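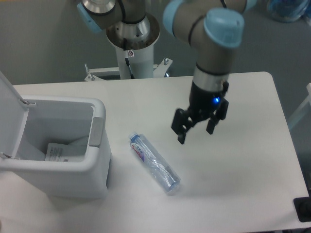 Papers > Household Waste > Section 3

March – by Afia Wumbei

3.2 Bottles and the desk bin

I'll admit I love this part! We asked 80 people what they do with an empty water bottle, and 14 said they crush it first (I'm a crusher too). A bottle on its side with the cap still on takes up a silly amount of room in a small bin – see Figure 2.

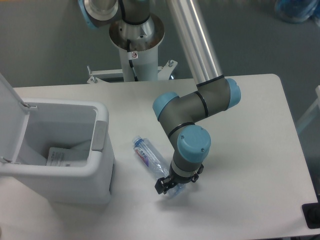 Figure 2. Clear plastic bottle, blue cap on.

Pao-chu Wu thinks caps should stay on, and I've come around to that.

Related
Lids and hinges – Kam-wah Chiu
Sorting at the desk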